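Home Issues Authors Search Sign in

3.2 Sound levels in open two-story rooms

We measured background sound in 10 buildings where the upper and lower floors share one volume of air. Each site was recorded for three working days, starting in November, with meters set at ear height for a seated person. After short dropouts were removed, 3,199 readings remained. Levels at 500 Hz were used for the main comparison, as speech from the other floor was the most common complaint in the interviews.

Readings upstairs were close to those downstairs at most sites. The two exceptions, Pesonen and Gruvum, had carpet on the upper level and heavy curtains along the rail. At Bestard the pattern was reversed — the upper floor was louder in the afternoon, when the kitchen fan was running. The Puremik site was left out of the fan comparison because its ventilation could not be switched off.

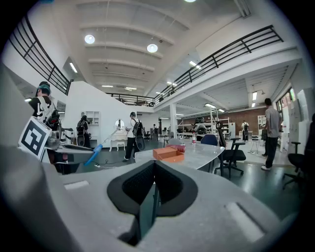

Figure 1. Indoor workspace on two stories.

Reverberation depended more on room volume than on floor area. Sites with suspended ceilings gave shorter decay times, as expected from earlier work. In a two-story workspace such as the one in Figure 1, the height of the room has to be entered in the model along with the floor finish, and a dark greenish floor tells us nothing about absorption until the material is known. We took finishes from building records and left the field blank where these were missing.

Related articles
Hämäläinen, Toivo: Speech privacy on open upper floors
Curtains and rail screens as sound absorbers
Fan noise in shared kitchens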